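鏡台の片づけは機械に任せられる? ギャラリー第15回

家の用事を機械はどこまでやれるのか、見たり試したりしては好き勝手に書いているこのコーナー、もう15回目です。前回の「くつ下の片方だけが消える件」にはたくさんメールをもらいました。うちもです、という報告がほとんどで、解決策は今のところ届いていません。引き続き募集中です!

今回は鏡台です。ドレッサーと呼ぶ人もいるかな。うちの祖母は「鏡台」と言っていたので、私もずっと鏡台派です。

きっかけは、わが家の床掃除ロボット(Skomikの、もう動きがだいぶ年寄りっぽいやつ)でした。床はまあまあ任せられるんです。ソファの下で鳴いているのを救出しに行くことはあるけれど、帰ってきたら床がきれい、という暮らしにはもう慣れてしまいました。で、床がきれいになると今度は目線の高さが気になるわけです。食卓の上、洗面台のまわり、そして鏡の前。細かいものがちょこちょこ出ていて、どれも小さくて、転がって、種類がばらばら。ここを片づけてくれる機械っていつ来るの? と思いませんか。私は毎朝思っています。

ロボットの話でよく見かけるのは、タオルをたたむとか、コップを運ぶとか、そういう絵になる仕事ですよね。もちろん立派なんですけど、私が毎日ため息をついているのは、もっと地味な用事のほうなんです。ペンシルが一本、斜めに転がっている。ふたの開いたものと閉まったものが混ざっている。引き出しが少しだけ出ている。やれば1分で終わるのに、やらないまま三日たつ、あれです。

そこで、スケルモントで家事の動作を集めている人たちのところにお邪魔してきました。案内してくれたのはMilan Bakkerさん。以前、食器の回で「茶わんのほうが皿よりやさしい」という話をしてくれた人です(覚えている方いますか? 高台のところに指がかかるから、という理由でした)。今回お願いしたのも「とにかく鏡台が見たいです」の一言だけ。話が早くて助かりました。

やっていることを私の言葉でまとめると、人が両手に指二本のハサミみたいな道具を持って、その指だけで用事をこなします。道具についた白黒の四角い模様が、手の位置と向きを知るための目印です。動きを記録して、あとで機械に覚えさせる。だから写真の中で働いているのは人間です。ロボットが颯爽と片づけている姿を期待した方、ごめんなさい、その段はもう少し先みたいです。

でも私は、この段階を見るのがすごく好きなんですよね。人間が「指二本でやってください」と言われたときに急に不器用になる、あの感じ。何が難しいのか、機械の完成品を見るよりよっぽどわかります。では写真をどうぞ。

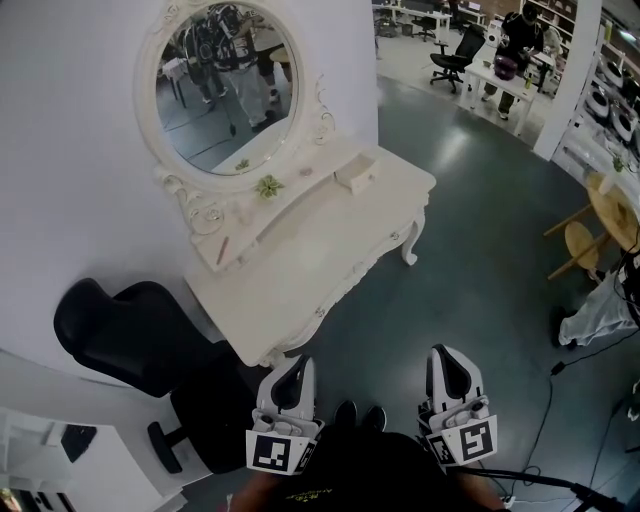
鏡台の前、両手に道具。天板の上にはペンシルが一本、ぽつんと。 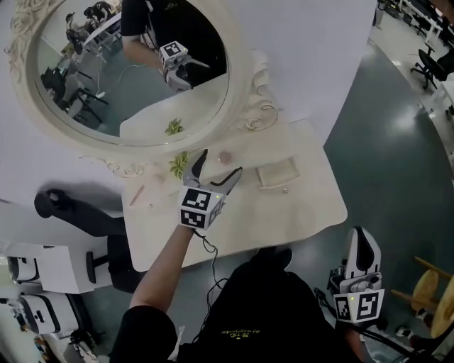

小さな緑の多肉植物に指が届くか届かないか。コンパクトは右隣です。 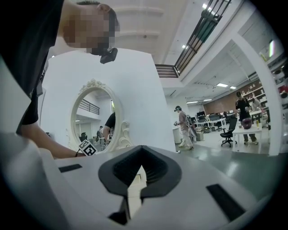 道具の側から見上げたところ。鏡の下の縁の手前に、手と白黒の目印。

スケルモント、2025年12月20日

さて、見てきた感想です。長くなりますがおつきあいください。

まずペンシル。私はこれがいちばん簡単だろうと思っていました。棒ですから。つまんで、立てて、しまう。ところがMilanさんに言わせると、鏡台の上で嫌なもの第一位がペンシルなんだそうです。細いので、指が天板すれすれまで下りないとつかめない。ちょっと高いと空振りで、ちょっと低いと指先が天板をこする。しかも斜めに置いてあると、道具のほうもひねって向きを合わせないといけないので、ひじが変な方向に上がってくる。私も道具を持たせてもらったのですが(写真は撮らないでくださいと頼みました)、11回やって、ちゃんと持ち上がったのは4回でした。4回目なんて、持ち上げたのはいいけれど途中でくるっと回って、危うく自分の袖に線を引くところ。化粧前の顔で機械に負けるならまだしも、まだ機械ですらない段階で負けています。

次は多肉植物。こういう小さい飾りは、葉っぱがでこぼこしていて、どこを挟むかで運命が変わります。上からまっすぐ行くか、横から行くか。2枚目くらい近づいてから、さてどうしようと迷う気持ち、やってみるとよくわかりますよ。指が五本ある人間は、つかむ瞬間に指を少しずつ違う場所に置いて、なんとなく形に合わせているんですね。二本だと「なんとなく」が使えません。ここだ! と決めて閉じるしかない。そして決めた場所が悪いと、ぽろっと逃げます。

それからコンパクト。丸くて平たい、あれです。挟めばいいじゃないと思うでしょう? 私も思いました。で、挟むと、持ち上げられはするんです。問題は置くとき。指を開いたとたんに傾いて、かたん、と鳴る。中身が粉だったら泣くやつです。うちには過去に一度、洗面所の床で粉々にしたお気に入りのチークがありまして、あの日のことを思い出すと今でも胸が痛い。もし家の機械にこれを任せるなら、持つのがうまい機械より、置くのが丁寧な機械がいいです。切実に。

引き出しの話もしておかないと。小さな引き出しって、つまみも小さいですよね。指を引っかける場所が米粒みたいなものなのに、引くときはまっすぐ引かないと途中で噛む。人間だって噛ませます。私は先週も自宅で噛ませました。両手が使えると、片方で箱を押さえて片方で引けるので、だいぶ楽になります。一本腕の家庭用ロボットの宣伝を見るたび「引き出しはどうするの?」と画面に向かって言ってしまう癖が、これでますますひどくなりそうです。

そして鏡! これ、行く前は考えてもいなかったんですが、鏡台には鏡があるんですよ(当たり前だ)。鏡の中には部屋も映るし、人も映る。2枚目の鏡には、道具まで映り込んでいますよね。人間なら「あ、映ってるな」で終わりですが、カメラを頼りに動く機械からすると、向こう側にもう一つ部屋があるように見えてもおかしくない。鏡の中のペンシルをつかみに行く機械を想像すると、ちょっとかわいい。かわいいけど、鏡にごつんとやられたら困ります。Milanさんに聞いたら、鏡とつるつるの床とガラスのコップは「三つとも別の嫌さがある」とのこと。どう別なのかを聞きそびれたので、次に会ったら聞いておきます。

帰りぎわに、じゃあ結局いつ家に来ますか、と聞いてみました。Milanさんは年数を言わない人です。そのかわり「決まった鏡台の、決まった物を、決まった場所に戻すだけなら、そんなに遠くないと思う」と言っていました。ただし人の家の鏡台は毎日違うでしょう、と。違います。毎日違うどころか、朝と夜で違います。昨日の夜なんてヘアピンと領収書と、なぜか単三電池がありました。

読者のDaniyal Yousafzaiさんからは、前に「整理トレーを買えば済む話では?」というお便りをいただいています。はい、買いました。Dekkerの店先で見つけた、仕切りのついたやつです。三日は完璧でした。四日目からトレーの外に物が置かれはじめ、今はトレーの上に物が積まれています。置き場所があることと、そこへ戻すことは別の家事なんだなあ、としみじみしています。

というわけで、今回の勝手な採点です。つまむ、持ち上げる、置く、引き出しを閉める、ぜんぶ合わせて、床掃除を100点とするなら鏡台の片づけは15点。え、低い? でも私が道具を持ったときの手ごたえだと、これでも甘くつけたほうです。逆に食器の回は70点をつけていて、あとから「高すぎる」というメールがずいぶん来ました。食器はそのうちつけ直します。

おまけの情報を少し。Destulaという卓上用のアームを使っている方、もしいらしたら使い心地を教えてください。気になってはいるのですが、うちの机だと置いた時点で私の居場所がなくなりそうで。お便りは400字くらいまででお願いします(前回、小説のような長さのものが来て、面白くて全部読みましたが、載せられませんでした)。

次は4月に、玄関まわりをやる予定です。靴をそろえる、傘を立てる、鍵を鍵の場所に置く。鍵はたぶんペンシルより手ごわいと踏んでいます。平たいし、輪っかがついているし、しゃらしゃら動くし。あと犬の散歩ひもの束もお願いしてみるつもりなんですけど、これは断られるかもしれません。

ほかに「うちのこれをやらせてみて」という用事があったら送ってください。くつ下の件の続報も、まだ待っています。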